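# Chapter 4: The Paper and Its Referees

By the time a piece of research reaches a conference, it has usually been read closely by three strangers and skimmed by its own authors. This chapter deals with the strangers. Chapter 3 ended with the call for papers going out from the organisers of the Standstead meeting, and we pick up the story on the Thursday of the deadline, at the hour when the submission server begins to groan.

Students new to computing are often puzzled that conferences matter so much in it. In most of the sciences a conference is where you talk about work that will be published later, in a journal, once everyone has lost interest. In large parts of computing the conference paper is the publication. It has a page limit, a fixed date and a verdict, and careers have been built on 12 pages in a small typeface.

The Standstead meeting, which we use throughout Part Two, is a middling event of the kind most readers will one day attend. It received 90 submissions and had room for 19. Its programme was put together by two chairs, Abrehet Tefera and Cường Kim, who had each been told by the other that the job would be light.

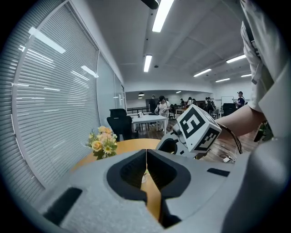 Their first task was to match papers to referees. Most meetings now do this by bidding: each referee looks down the list of titles and marks the ones they would like to read. The system works well for papers with clear titles and badly for papers with clever ones. A submission called "Gringate" attracted no bids at all. It was a sound piece of work on scheduling jobs across shared machines, and its authors had thought the name would be memorable.

Papers without bids are handed out by the chairs, who look for someone with the right background and a poor record of saying no. At Standstead the Gringate paper went to three referees. The first praised it in two sentences. The second asked for a comparison with the Murakami method, giving no hint as to which of the several methods of that name was meant. The third wrote more than the authors had, and recommended rejection on the grounds that the problem had been solved already, in a paper by the third referee.

We shall return to these reports in Section 4.3, where you will be asked to write the authors' reply. It must be polite. Drafts that are not polite may be kept in a drawer.

## 4.1 What a referee is asked to judge

The form used at Standstead ran on a submission package called Grakito and asked for scores under four headings: originality, soundness, clarity and fit. Each score ran from one to five. Referees on the whole avoided five, which they felt should be kept for something better, and avoided one, which they felt might be traced. The result was a great many threes.

Of the four, soundness is the hardest to score and fit the easiest to abuse. A paper is said to lack fit when it belongs at a different meeting, and the term is also used when a referee dislikes a paper and has run out of time. Tefera sent back any report that gave "fit" as its sole objection and asked for a further paragraph. Some of the paragraphs came back longer than the original report and a good deal more useful.

Before reading on, find the published referee guidelines for a conference in your own area and note how each heading is defined. You will need your notes for Exercise 4.2, which takes 20 minutes if the guidelines are short.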